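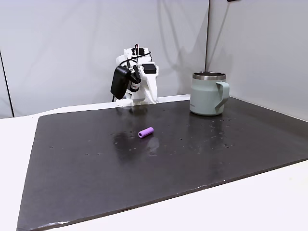

Gripper at the back of the mat, with purple cylinder and mug.

Jotedlow Shared Workshop – Build Log 6

mandari_bench
The revised fingers are fitted. Members are asked to comment on the motor mount before printing resumes in May.

lam424
The mount is acceptable. The cables looping over the top should be clipped to the bracket.

cetomska
I must disagree. Clips would restrict the travel – a longer sleeve is preferable.

lam424
A sleeve adds weight. My objection stands.

mandari_bench
Both options will be tested. Please post measurements under item 104.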